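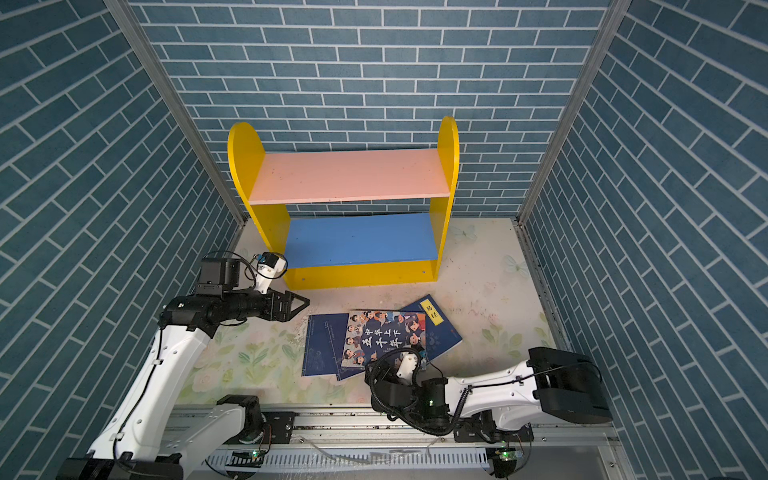
Lurkico Automation Users' Club, Visits and Outings

Home News Visits Library Join

Skomthorpe in November: two arms and a bookshelf

I went to the Urcombe lab's visiting day at Skomthorpe in a poor mood. The last time our club saw a manipulation demo, the arm folded the same tea towel for an hour and the host called it household ready. The invitation this time promised "long-horizon bimanual tidying from modest data". I underlined modest.

The method is called Melis. The talk took up most of the first hour and I'll spare you the maths, which I only half followed anyway. Two small arms share a rail. A person drives them through a job by hand, over and over, while the cameras record, and a network is trained to copy what the person did. So far, so ordinary. The Melis part is what happens when the copying goes wrong. Most labs restart from a clean table. The Urcombe people freeze the arms where they've got stuck, let an operator take over from that exact mess, and add only the rescue to the training data. They say a rescue is worth a good deal more than another perfect run.

I can believe that. Anyone who has taught a teenager to reverse a trailer knows where the learning happens. Whether they have shown it is another matter.

The job is putting books on a shelf. The shelf is a child's one, yellow at the sides with a pink board on top and a blue one underneath, and it stands at the back of a booth papered in blue-grey brick pattern. The books are thin Chinese editions with slippery-looking covers, mostly dark blue. They start in a heap on a flowered mat. A heap sounds like a small thing until you think about it as a gripper would. There's hardly any edge to get hold of, the covers overlap, and a soft book bends when you want it to lift.

Primo Sala, who led our group round, was good on this. He told us that the hard moment is getting a finger under the cover, and that the overhead view is next to useless for it because the gripper hides the very edge it's after. Each wrist has its own small camera for that reason.

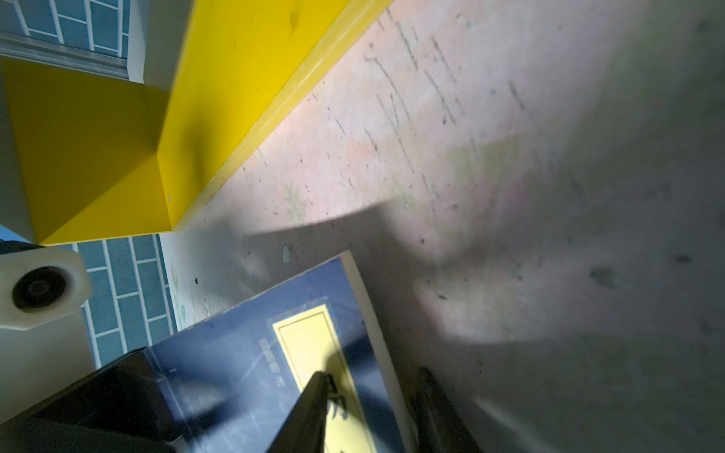 I asked how much of the skill lives in those close views and how much in the fixed one. He said they had tried training without the wrist cameras and the results were "not worth printing". Fine, but I'd have liked them printed. A bad number tells me more than an adjective does.

On to the numbers they did print. The team collected 836 demonstrations, of which 655 went into training. I asked what became of the rest. Some were spoiled by a dropped connection, some by an operator having an off day, and some were set aside because the books ended up "in untypical places". That last category bothered me for the remainder of the visit. If you throw out the untypical placements before training and then report that the system places books neatly, you've told me something about your filter as well as your method. Sala took the point politely and said the placement filter touched only a few runs. He couldn't say how many. It isn't in the handout.

On top of that there are 101 rescues. This is where the "modest data" claim comes from, and I'll grant it is a small pile by the standards of the field. The comparison they offer is against the same network with no rescues at all. Surely the fair opponent is the same network given the same amount of extra operator time, spent on ordinary runs. Take that away and what you have shown is that more data helps, which we knew on the way in. A woman from our back row put this to them more sharply than I would have. The answer was that the comparison is planned for the next round. 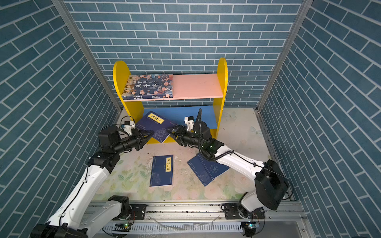
Reading time: 5 minutes

Testing was 40 runs per version, with one shelf, one booth and the same set of books. A run is marked as a success when every book is on a shelf board and the arms have backed away. There's no penalty for time, and none for a book left crooked or bent. I can see why you'd begin there. I wouldn't use the word "tidying" for it.

What I liked, and I want to be fair here, was the use of both arms. Plenty of two-armed rigs are really one-armed rigs with a spectator. In this one the arms do come in from opposite sides on the same book, and according to Sala the handover between them was never programmed as a separate step. He was plainly proud of that and I think he's entitled to be. I would still like to know how often the two get in each other's way. They share a small booth and I wouldn't want to park two wheelbarrows in it.

The placement itself gave me more to chew on. The big illustrated history, 中华上下五千年, lies flat on the pink board, over on the left. I asked if the system had ever been asked to put it on the right. It hadn't. Every demonstration puts it on the left because that was the rule given to the operators. So the network may have learned "find a free bit of shelf", or it may have learned "go up there and let go". Nothing in the results separates those two, and it would take an afternoon with a tin of beans on the left-hand side to find out.
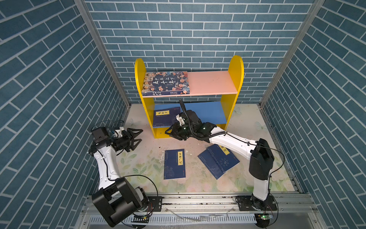
The same goes for the wallpaper. I'm told the brick pattern stayed up for all the training and all the testing. Networks of this sort are well known for latching on to the background, and a busy regular pattern running into every corner would make a lovely ruler. Strip it off, or put up something with stripes, and run it again. Sala said a plain grey backdrop is "on the list". So are library books in plastic jackets, and I'd pay to watch that one, as somebody who shelved them for two summers.

One of our members asked about the covers, and whether the system reads the titles. It doesn't. It goes by colour and shape, as far as they can tell, and since several of the books are nearly the same navy blue I wonder how it decides which comes next. The handout has a line about order being "emergent". I've put a question mark beside it.

My view, for what it's worth: the rescue idea is sensible, cheap, and probably right. The evidence for it is thinner than the talk suggested. I would move a good way if they published the discarded runs, the equal-time comparison and one test in a different booth. They've asked us back in the spring and I've put my name down. Tea was at half past three, with decent sandwiches, and parking is better behind the building than in front.

More from Visits and Outings
Bottling line at the cider works, second attempt
Why we left the drone fair early
Club night: bring a gearbox
Reader letters on the tea towel robot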